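## 3 Folding and stacking on a bed

This section covers T-shirts, pajama tops and other light knitwear folded on a made bed. Shirts with buttons, trousers and bed linen are covered elsewhere in the Dufour household guide. Drying and ironing are assumed complete.

### 3.1 Preparing the surface

1. Make the bed. Pull the cover or mat flat from the foot end.
2. Move pillows, quilts and blankets to the head of the bed. Fold them first if they are still open, and place the lightest on top.
3. Clear a work area at least 500 mm deep, measured from the edge where you will stand or sit.
4. Choose one side of the bed for finished items. Do not change sides during a session.
5. Check the cover for pins, clips and loose threads.

**Note:** A quilted or woven cover holds knitwear in place better than a smooth sheet. On a satin or sateen cover, lay a cotton towel under the work area.

**Note:** A cover with a large printed pattern makes dark garments easy to align. Pick a motif or a stitch line parallel to the bed edge and set the shoulder seam against it. A small repeating pattern gives little help.

**Caution:** Do not fold on a cover that has been treated with fabric spray within the last 3 hours.

### 3.2 Folding a T-shirt

The finished width for adult T-shirts in this guide is 300 mm, which fits the Detton drawer insert. For other drawers, measure the inside width and divide it by the number of stacks required.

1. Lay the shirt face down, with the neck pointing away from you. If the shirt has a raised or rubbery print, see 3.3 before continuing.
2. Smooth the body from the center outward. Work toward the side seams, then toward the hem.
3. Check the hem. If the edge has rolled or turned back, open it out along its whole length. Hold one corner down and draw the other corner sideways until the hem lies straight.
4. Bring one side in toward the center, sleeve included. The fold line starts midway between the neck and the shoulder end and runs parallel to the side seam.
5. Fold the sleeve back on itself so that it stays inside the folded edge.
6. Repeat steps 4 and 5 on the other side.
7. Bring the hem up to a point just below the collar.
8. Fold once more from the bottom and turn the shirt over.

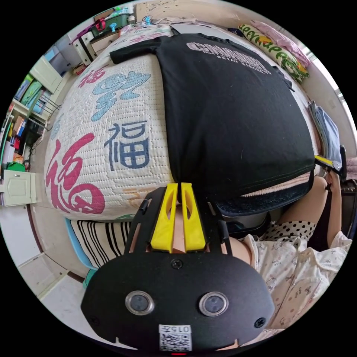

*Figure 1. Black T-shirt with white lettering on a quilted bed cover.*

**Note:** Step 3 is the step most often skipped. A rolled hem adds a ridge to the folded shirt, and the ridge shows up as a lean once several shirts are stacked.

**Caution:** Take hold of single-layer jersey by the hem or a seam where possible. Pulling repeatedly on the body fabric leaves small peaks that remain after folding. On black and navy knitwear these peaks catch the light and are easy to see.

### 3.3 Printed shirts

Large prints across the chest should not be creased. Proceed as follows.

1. Lay the shirt face up and locate the upper and lower limits of the print.
2. Turn the shirt face down. Mark the lower limit of the print with a finger on the side seam.
3. Fold the sides as in 3.2. If the print is wider than the finished width, increase the finished width until the outer letters lie flat.
4. Make the first crosswise fold below the mark. If this leaves the hem short of the collar, accept the uneven length and place the short edge inside.
5. Omit the second crosswise fold if it would pass through the print.

**Caution:** Do not place two printed faces directly against each other. In warm rooms some prints stick. Turn every second shirt over, or place an unprinted garment between them.

### 3.4 Building the stack

1. Start with the heaviest garments.
2. Place each item with its main fold facing the edge of the bed.
3. Keep light and dark items in separate stacks if any dark item has been washed fewer than three times.
4. Stop at 13 items. Start a second stack beside the first, with a hand's width between them.
5. Press down once with a flat hand after the last item.

Polka-dot, striped and other patterned items may go in either stack according to their ground color. Pajama tops and bottoms are stored as sets, with the bottoms folded inside the top.

Quilts and blankets kept at the head of the bed are not part of the clothes stack. If a blanket lies on top of a folded quilt, leave the pair as it is until the clothes have been put away.

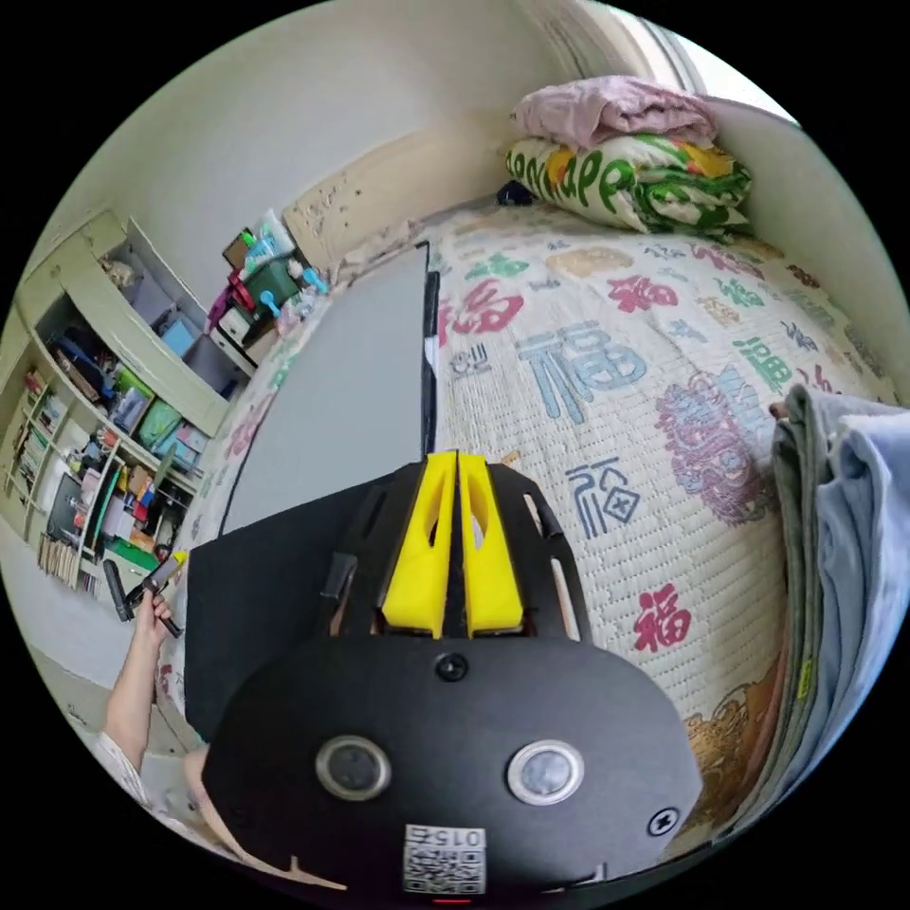 Parvathi Sastry asks for step 4 to be changed. Her view is that 13 items is too many on a mattress: the stack sinks on the side nearest the sleeper's hollow and the top shirts slide toward the middle of the bed. She stops at eight and carries each stack to the shelf before starting the next one.

The limit of 13 applies to firm mattresses. On a soft mattress, use eight, as she proposes.

### 3.5 Moving the stack to storage

1. Clear the shelf or drawer before lifting anything.
2. Slide one hand under the stack from the folded side, palm up. Place the other hand on top.
3. Lift straight up, then turn toward the shelf.
4. Set the stack down with the folds facing outward and withdraw the lower hand slowly.

On open shelving, leave clear space above the stack so that a shirt can be taken from the middle. Do not store clothes in the same compartment as books or boxes with rough edges.

### 3.6 Faults

**Stack leans.** Hem rolled, or all collars at the same end. Turn alternate shirts end for end.

**Shirt opens when lifted.** Last fold too shallow. Repeat step 8 of 3.2.

**Sleeve shows at the side.** Fold line set too far out in step 4 of 3.2.

**Crease across the print.** Hang the shirt overnight and refold as in 3.3.

Changes to this section since October: finished width reduced to 300 mm, mattress limit added to 3.4.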